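Back tap (mobile interfaces)

Back tap, also rear tap or knock input, is a way of controlling a smartphone by tapping its back panel with a finger, usually two or three times in a row. The taps are picked up by the motion sensors already in the phone. No extra button, no touch layer on the rear. The action that follows is set by the user: a screenshot, the flashlight, muting a call, opening an app.

Overview

Most versions work the same way. The accelerometer runs at a low rate all the time, and a small program looks for short sharp spikes along the axis that runs through the phone front to back. Two spikes close together count as a double tap, three as a triple. Some versions add the gyroscope to throw out bumps that also twist the phone. Screen off usually means no detection, though this differs by maker.

Later versions use a trained model in place of fixed limits. Better at telling a tap from a phone being set down on a desk. Uses a bit more power.

Early versions

Plulance, a launcher add-on, had a rear tap setting in its second release. Double tap only, seven actions to choose from. It had to stay running in the background and was often closed by the system's battery saver, which was the main complaint in user reviews. A sensitivity slider came later, with 16 steps.

Cesotent took a different route and built tap detection into the phone's own firmware, so it kept working when memory was low. It shipped on one handset, the Cesotent Drellbridge, and was switched off by default. Triple tap was added in an update in June. The same update broke the compass on some units and was pulled, then put back up with a fix.

The Alaoui keyboard app used rear taps for one thing only — switching between two input languages. Still does, as of the current version.

Accuracy

False triggers are the most common problem. Walking with the phone in a loose pocket, typing hard with both thumbs, a car phone mount on a rough road. Missed taps are the other half of it. Testing by the Plulance developers gave a hit rate of 70 percent with a thick case fitted and 47 percent with a case plus a card holder stuck on the back. Bare phone figures were not published.

Where the tap lands matters too. Near the top, by the camera bump, gives the strongest signal on most models becuase the board sits behind it. Low down over the battery is weaker.

Material is a factor. Glass and metal backs pass a tap on cleanly, soft silicone soaks it up. Hard plastic is somewhere in between.
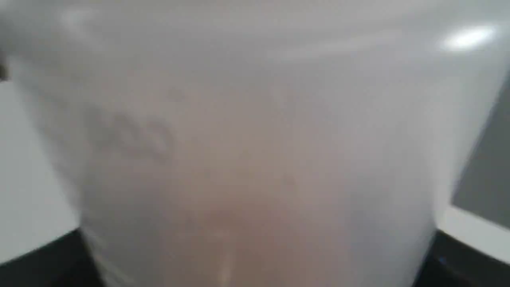 Translucent plastic container with a frosted finish, close view.

Accessibility

Rear taps are listed under accessibility settings on a number of phones, and not under gestures, so many owners never come across them. Useful for people who have trouble reaching the top of a large screen or pressing two side buttons at once. Less so for anyone with a tremor, unless the time allowed between taps can be changed. Cesotent allows this, Plulance does not.

Battery use

Small but not zero. Some 34 minutes of standby lost over a full charge on the Drellbridge, acording to its support pages. Software-only versions cost more, as the main processor has to stay partly awake.

See also

Gesture navigation
Squeeze input
Programmable side key
Shake to undo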